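About us

Boersma is a small company which plans and fits compact kitchens. We started in a rented garage in Caletcombe with one van and a borrowed saw table, and since then we have fitted kitchens in flats, holiday rooms, staff rooms and two narrowboats. Our showroom is still in Caletcombe, on the first floor above the bicycle shop. Please use the side door.

The company was founded by Romana Hudec, who learned joinery from her uncle and came to England with the plan to stay one year. Neville Whitlock joined her later as a fitter. Today Romana makes the drawings and visits the customers, and Neville is responsible for the workshop and the installation. We are 15 people in total, with the two apprentices.

What we make

We offer two ranges. Vusby is our range for very small rooms, with a straight worktop from 2000 mm long. Drarkesness is made for corners, and most of our customers choose it in white. Both are built in our own workshop and arrive in parts which can be carried up a normal staircase. If your staircase is not normal – and we have seen many – send us the measurements before you order.

How we think about a kitchen

We believe that the sink is the most used place in any kitchen, so we begin every drawing from there. A customer with a small room often asks for a small single sink, and later is sorry about it. We prefer two basins of different size. 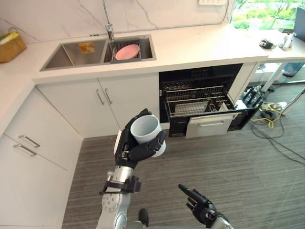

The big one is for washing and the small one can take a rack, so that the plates do not occupy the worktop. The tap should be tall enough for a stock pot. We also ask early where you want your sockets, as this is difficult to change when the wall behind the sink is already covered.

Visiting us

The showroom is open from 10 in the morning until 4 in the afternoon, and in June we close for two weeks. A first talk takes 30 minutes and costs nothing. A home visit with measuring costs 79 pounds, and we take this sum off the final bill when you order. Please bring a simple sketch of your room with the windows and doors marked – it does not need to be beautiful.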